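Nights and sleep, a thread

1.
I have worked nights at the Urrego bakery plant since July of last year. A few people who are starting nights soon asked how I sleep. This is what I do. I am not a doctor and some of it may not suit you.

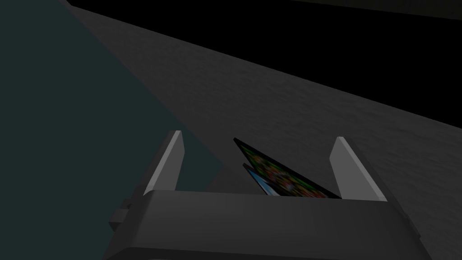
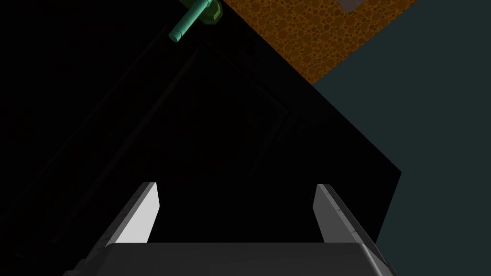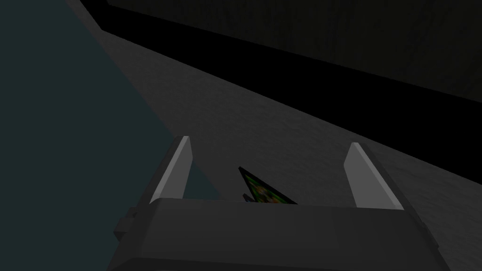
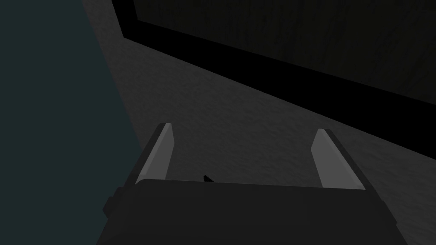

2.
Light first. The ride home is the hard part in summer, when the sun is already up. I wear sunglasses on the bus and keep them on until I am inside. If you drive, don't wear anything so dark that you can't see the road well.

3.
Curtains. I bought the Gridari ones after trying foil on the windows. Foil works but it tears when you open the window, and my landlord did not like it. The curtains let light in at the sides, so I put up strips of hook-and-loop tape along the wall. I sleep well with that.

4.
I go to bed within an hour of getting home. For the first few weeks I stayed up to run errands and have breakfast with my family, then slept from noon. I felt sick most of the time. Now errands wait until afternoon.

5.
Food. I eat my main meal before the shift, something small halfway through, and toast when I get home. Heavy food at 4 in the morning gives me heartburn. The plant vending machine has noodles and candy bars, so I bring rice and eggs in a box.

6.
Coffee at the start of the shift and once more before the first break. None after that. Kolbrún Brynjólfsdóttir, who trained me, drinks it until she clocks out and sleeps fine, so people differ here.

7.
Naps. I set a timer for 20 minutes before I leave for work. If I go longer I wake up groggy and miss the bus. On the first night of a run I try for a longer nap in the afternoon, and it does not always happen.

8.
Noise. Earplugs hurt after a while. I use a box fan all year, pointed at the wall in winter. The phone stays in the kitchen except that my mother and the school can ring through. It took some time in the settings to get that right. Ask someone to call you and test it.

9.
Tell the neighbors. I put a note through the doors on my floor saying which hours I sleep. One of them used to vacuum at 10 in the morning and he moved it to the evening. Deliveries go to the pickup locker at Pimum, next to the laundromat.

10.
Days off. I don't flip all the way back to a day schedule. I go to bed at 2 in the morning on days off and get up late in the morning. My kids are at school by then anyway. I tried switching fully for a while and lost the first day off every time.

11.
Things I bought that I would not buy again: a weighted blanket (too hot), a sleep mask with speakers in it (the wires dig in), and a lamp that is meant to copy the sunrise. The lamp cost 200 dollars. It works as a lamp.

12.
Someone asked about apps. I used Skidum for a while to log my sleep. It marked every day as a "late night" and sent me a warning, so I went back to a paper calendar on the fridge. I write down when I went to bed and when I got up.

13.
If you are falling asleep on the way home, say so to your supervisor and see a doctor. I did this in my first winter. Ragnheiður Hviid on our shift drove home with me until I got the bus times sorted out. The early bus now leaves from the stop by the gate – check the timetable, the one on the pole is old.

14.
Adding one from the replies. Yes, I do keep the bedroom door shut, and yes, the cat complains. She gets fed before I lie down and after that she mostly stays on the sofa.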